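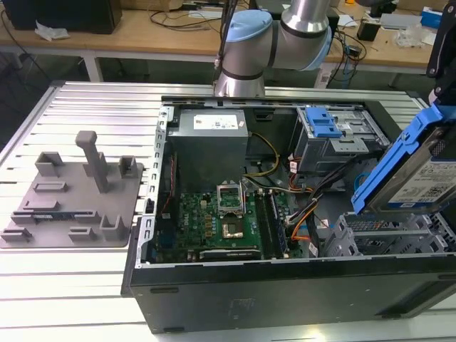
Torre deitada de lado, sem painel lateral, com o disco inclinado para fora da baia no suporte azul.

Listlow — fichas de peças e cabos de computadores de secretária
LEIA-ME

O Listlow reúne 2712 fichas sobre o que se encontra dentro de uma torre: fontes, placas-mãe, memórias, discos, suportes, travas e cabos, muitos cabos! Cada ficha diz como a peça se chama, onde costuma estar, o que a prende e que outros nomes lhe dão em português. Começou como uma lista de trabalho da oficina Ansari e cresceu muito mais do que esperávamos, o que nos deixa contentíssimos.

O que vem na pasta

fichas.csv — uma linha por peça
sinonimos.csv — nomes alternativos (placa-mãe, motherboard, placa principal; gaveta, suporte, caddy)
cabos.csv — ligações, com a ponta de origem e a de destino
notas.txt — dúvidas em aberto, escritas um pouco à pressa

Campos de fichas.csv

id: número da ficha
nome: forma preferida, em minúsculas
zona: placa, fonte, baias ou caixa (são 4 valores e não aceitamos outros)
fixação: parafuso, trava, encaixe, alavanca ou nenhuma
estado: presente, ausente ou incerto
obs: texto livre

O campo «estado» é o que gera mais perguntas. Uma ranhura de memória sem módulo continua a ter a sua ficha, com o módulo marcado como ausente. O mesmo vale para o soquete do processador: a armação de retenção é uma peça, o soquete é outra, e o processador é uma terceira, mesmo quando não está lá.

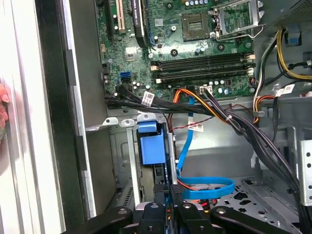
Caderno Listlow, n.º 6

Cabos: como preencher

Os cabos são a parte mais divertida da coleção, e também a mais trabalhosa. Um cabo SATA azul vivo que desce pelo meio da caixa e se enrola numa volta é fácil de reconhecer, mas um feixe preto com uma etiqueta de código de barras pode juntar vários cabos. Nesse caso, abra uma ficha para o feixe e use «incerto» nas pontas que não conseguir seguir. Não adivinhe pela cor!

No conector branco de vários pinos, com fios laranja, amarelos e pretos, escreva as cores por extenso no campo obs. As etiquetas penduradas nos fios não são peças, vão também em obs.

Limitações

Há mais de 200 fichas sem fixação preenchida, quase todas de suportes de baia. Os portáteis ficaram de fora. Os nomes seguem o uso da oficina, por isso quem vem do Brasil vai estranhar alguns — mande-nos os seus, que entram em sinonimos.csv.

Contribuir

As correções são lidas por Cempaka Teoh, que junta tudo na revisão de setembro. Indique sempre o id da ficha e o nome do campo. Para peças novas, deixe o id em branco.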